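Home | News | What's On | Back Issues | Contact

The Parklow kitchen shelf: a word for the blue ribbed ones

November always sends me back to the cupboard, and this year it was the ribbed things I ended up fussing over - anything blue, really, with ridges you can feel under your thumb.
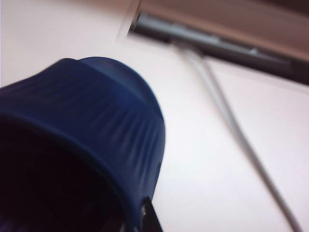 Words by Khang Vi, for the Parklow newsletter

I do love a deep navy against a plain white surface. The fine grooves down the side catch the light so nicely, and they give your fingers something to hold on to when you're carrying things through to the sink. Timothée Gaillard tells me he has been washing his ribbed pieces the same way for 12 years: warm soapy water, a soft brush run along the grooves (never across them!) and then a good long rest on a folded tea towel. I tried it last week and was really rather pleased - ten minutes, start to finish, with the radio on.
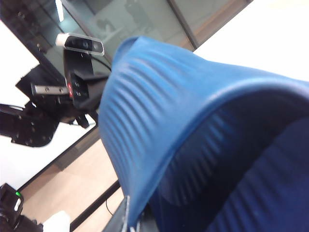 Swap shelf

Spare cups and lids are welcome in the hall from 10 in the morning.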